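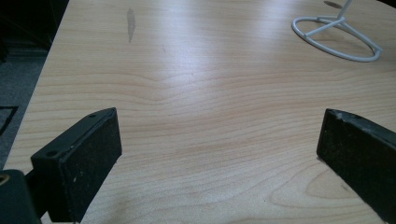 The letter from Bramlow came on a Friday, and by the evening she had decided to clear the table before she answered it.

It had been her mother's sewing table first, then the one where the bills were done. Over the years it had picked up things that lived nowhere else. There were seed packets, a Zodgate catalogue with 12 pages folded down, a tin of buttons, and 193 receipts held by a bulldog clip. She knew it was 193 because her mother had written the number on the top one.

She took the catalogue out to the recycling and put the buttons in the hall cupboard. The receipts went in a shoebox. The white wire stand she left until last. It had come from Dudek, the gift shop at the bottom of the hill, the December before the shop closed, and it had never stood quite straight. She turned it round by its stem, found it no better the other way, and carried it through to the bedroom.

Then she sat down with the letter. Bramlow would take the flat back in two months, or she could sign again at the new rent. They wanted to know which. They also wanted to know whether any furniture would be left behind.

She ran her hand along the grain. Near one corner the lines closed up into a dark swirl, and as a girl she had used to push a pea round it with a fork until she was told to eat it.

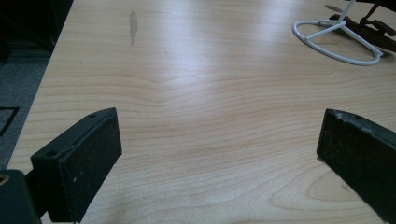 Leave it behind, her brother said when she rang him, it won't go up the stairs at Drolanow and you know it won't.

She said the legs came off.

He said they had come off once, and it had taken the whole of a Sunday and a borrowed spanner to get them back on. She said she still had the spanner. He was quiet for a bit and then asked what time she wanted the van.

She wrote her answer to Bramlow on the back of a seed packet, copied it out neatly, and under furniture she put: none.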